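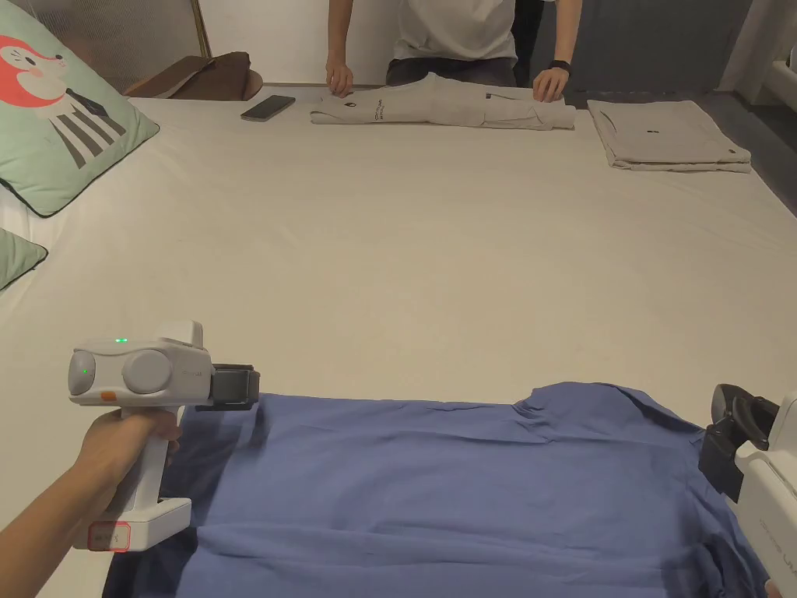
## Raimo Rantala and the long life of a shirt

Raimo Rantala starts talking about collars before I have my coat off. He has one in his hand, unpicked from a shirt that has been worn every week for years, and he turns it over to show me the underside. It looks new.

"See? All that good cloth, hiding," he says. "You take it off, flip it, sew it back on. My grandmother did it in an evening with the radio going. And people throw the whole shirt away!"

He runs Etumen, a small repair and alteration workshop up two flights of stairs, and I could have stayed all day. There's a steam iron that takes up half a wall, a drawer of shirt buttons sorted by how many holes they have, and a kettle that is never quite off. Rantala turned up here in November with one sewing machine and a plan to do trousers. The trousers lasted a month. Shirts took over, and he couldn't be happier about it.

"Trousers are a tube," he tells me. "Fine, two tubes. A shirt has a yoke, a placket, plackets on the sleeves too, a collar stand, cuffs, gathers or pleats. Somebody thought about every bit of it."

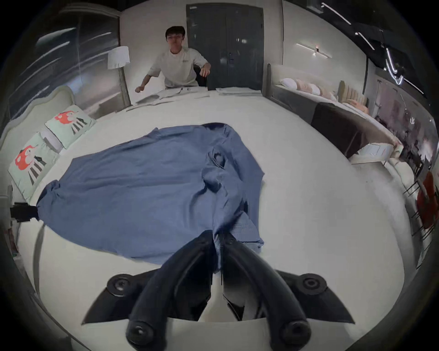

He learned most of what he knows in Guimarães, in the north of Portugal, where he went for a summer job and stayed 3 years. The shop he worked in cut and sewed for small labels, and on his first day he was put on cuffs. He stayed on cuffs for a long time.

"I thought I'd been forgotten," he says, laughing. "I made 1000 pairs before I was allowed near a collar. I know the number, there was a tally sheet pinned over my table and I took it home with me. I've still got it! The first 300 were awful. The woman who trained me would pull them gently at the corner and if the point didn't come out sharp she'd put them back on my pile. No lecture, just back on the pile."

What changed, I ask, after the first 300?

"My hands slowed down. I was so keen to be fast. Then I stopped stretching the cloth as I fed it through, and the corners came right by themselves. I still tell people that when they bring in something they've tried at home. Let the machine pull it. You only steer."

Plenty of people do bring in things they've tried at home, and he loves these jobs best. He gets cuffs sewn on inside out, or darts put in so tight that the owner can't lift a cup. He never charges for looking. Often he hands over a seam ripper and sits the person down at the spare table to take it apart themselves, and he says most of them come back with something else.

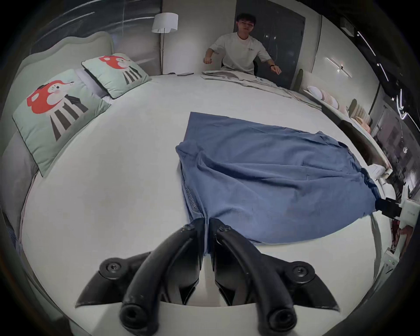
*Nondness, Issue 3, page 2*

We get on to washing, and here he has opinions. Cooler water than you think, he says, and undo every button first, the cuffs included. A buttoned cuff in a washing machine pulls at its own threads the entire time. He's against the dryer for anything with a fused collar, and he shows me why with a white one that has come up in small bubbles all along the fold – the glue inside has let go and there's no fixing it.

"That one I can't flip," he says. "I can make a new collar from the tail, if the tail is long enough. That's a lovely job, actually my favorite job. You steal from where no one looks."

He has a whole line of talk about shirt tails. Older shirts have long ones, sometimes enough for a collar and both cuffs, and he'll happily replace the missing tail with whatever cotton is lying about. One customer now has a very sober office shirt with strawberries on the part that's tucked in.

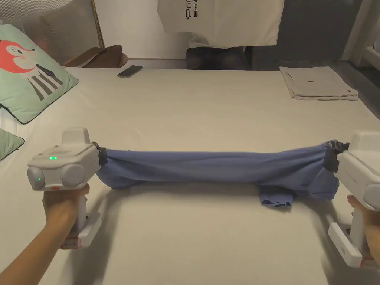

The cloth he's most excited about at the moment is a plain cotton poplin he calls Nivis, after the sample card it came on. He bought the end of a roll for practice collars and has been putting it into everything. He makes me feel it. It's crisp without being stiff, and it takes a crease from the iron in one pass, which he demonstrates, and then demonstrates again.

"I'm going to run out and I'll be very sad," he says.

Before then he wants to get an evening class going. The first one is set for 25th January, with room for 3 people at the spare table and a fourth if they don't mind the ironing board. They'll each bring a shirt with a worn collar and turn it. He has no idea if they'll finish in one evening, but his grandmother did, so he's going to put the radio on and see.

I've already been through my closet. There's a striped one at the back with a collar gone fuzzy along the fold, and I'd been meaning to cut it up for dusters.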